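4.3 Checking a simulated run before you trust it

Flakuter will replay any task you load and mark it "passed" or "failed". Treat that mark as a hint. It comes from the same software that planned the motion, and a program that marks its own homework deserves a second look. Bukola Olatunji, who wrote the site rules at Drosow, accepts no simulated pass without the steps below.

1. Open the run and switch to the wrist view. Pause it before the fingers close.

2. Check that both finger tips are in view and that nothing is between them. If a part already shows in the grip, reload the start state.

3. Look at the shadows on the work surface. They are drawn from the light settings and tell you nothing about contact. Do not use them to judge height.
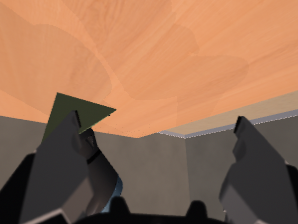

Figure 11. Wrist view, fingers apart, wooden surface beyond.

4. Note any object close to a finger. Step through the run slowly and watch for the finger passing into it. The collision warning is set to 2 mm by default and may stay silent on a light touch.

5. Repeat with 3 different start positions. One good run proves very little.

6. Write down the software version and your initials. "Looks fine" is not a record.

CAUTION: A simulated pass is not a safety check. Guarding, stop buttons and speed limits must be tested on the real arm, with people kept clear.

Note: The sales sheet speaks of 2,000 clean cycles. We have not been shown the settings used, so do not quote the figure in your risk assessment.

Note: Error 49 means the replay file is incomplete. Delete it and run the task again. Kayode Lawal keeps the list of known faults, last revised in May.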